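Wosolel Project: Progress Report to the Menzies Fund
Monday, July 20, 2020
Prepared by Keir Ritchie, Starkville workshop

Summary

Work on the table-top sorting task stopped for part of this period after a fault on the arm. No one was hurt. The arm is running again at reduced speed and we expect to finish the present stage late. Spending is within the agreed budget, apart from one repair set out below.

The fault

During an unattended-arm check, with two of us in the room but outside the marked line, the arm failed to stop at the end of a reach. It carried on downwards, pressed a bowl into the table and held it there until the stop button was pressed. The bowl split. The joint brakes then came on as they should.

The log shows 356 completed moves before the fault and no warnings in any of them. We first suspected the elbow joint, as it had been replaced in the spring. Grodotance tested it and found nothing wrong. The cause was in our own software. When we changed to the thicker table covering we entered the new table height in the planning program but left the old one in the safety program. The arm was therefore allowed to go lower than the real surface.

What we have done

Table height is now read from a single file by both programs. If the file is missing or has been altered since the last check, the arm will not start.

The force limit has been lowered. Contact with the table at the new setting stops the arm before it marks the cloth.

Speed is held at half until we have a clean run of 2,000 moves. We had reached around a third of that when this report was written.

The start-up sheet now has a line for table height, to be signed by whoever sets out the cups and bowls.

Effect on the work

Sorting by colour is going ahead with bowls and small cups. Sorting by size has not been started and will move to the next period. The half-speed limit makes each session longer, so we are getting through fewer layouts in a day than planned. We ask that the date for the second stage be moved to October. No extra money is requested for this.

Costs

The joint test was charged to the repairs line. Replacement bowls came out of consumables.

Still open

The stop button worked, but reaching it meant walking round the table. A second button for the other side is on order and has not arrived. Until it is fitted, two people must be present for every run, one of them standing at the existing button.

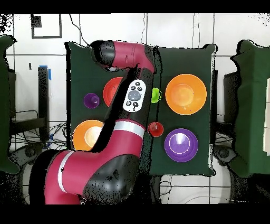

The arm over the sorting table, with bowls and cups set out.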